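The Wash-Day Holdouts

Velmont, population not much. Misaki Uchida has run the laundry on Prins Street since her aunt gave it up, and she has opinions. Strong ones. Mostly on towels.

"People stuff it," she says. Too much in, too much soap, door slammed shut the minute it's done. Then they wonder about the smell.

Her rule: leave the door open. All night if you can. Wipe the rubber gasket with an old T-shirt, get a finger down in the fold, thats where the lint and the coins end up. Hairpins too. She keeps a jar.

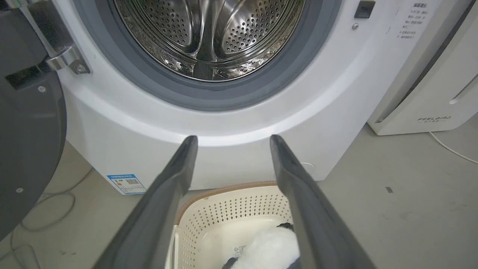 Junpei Sakamoto, who fixes machines all over town, charges 200 for a call and says half of them are socks. Socks in the drain filter, a sock behind the drum once. He'd rather you opened the little round cap yourself. Put a tray down first.

The building dates from 1924 and the pipes feel like it. Cold water only until noon. Misaki doesn't mind, cold is fine for nearly evrything, she says, and goes back to folding. 33 pillowcases to go before lunch.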